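# "I still remember the first queue": Marijke Van Wijk on 139 nights of village radio plays
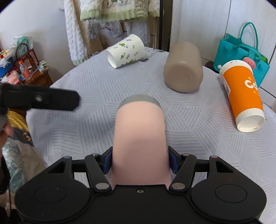

Marijke Van Wijk has been writing and recording radio plays in Kavulska since a wet November when the local station had an hour to fill, and she still talks about it as if she'd started last week. "We had one microphone and a door that squeaked," she says. "So the first play had an awful lot of doors in it!" She's a wonderful person to listen to, quick and funny, with a habit of doing all the voices as she goes. Rain, she tells me, is rice on a baking tray. Footsteps in snow are cornflour in a sock. Even a tall pink tumbler with a grey lid gets her going: tap the side with a fingernail and you've got a ship's clock, she says, or a very nervous butler.

The plays run to half an hour and go out at nine in the evening. Her favourite is *The Billitz Ferry*, a ghost story in which the ghost is the only one who knows the timetable. "Thijs Baert played him. He'd never acted. He came to fix the heating and I liked his cough."

It was the ferry play that brought people in. They repeated it live in the old Mulder hall, which seats 780, and the queue went past the bakery. "I walked along it thinking there must be a football match," she says. "Then a woman asked me if the ghost was going to be there in person."

Is she ever tempted by film? She laughs so loudly that I have to move my recorder. "Where would I get a ferry?"

She's writing a new one now, set in a lighthouse, with Liesbeth Jansen as both sisters. There's a storm in the second act and she's already bought the rice.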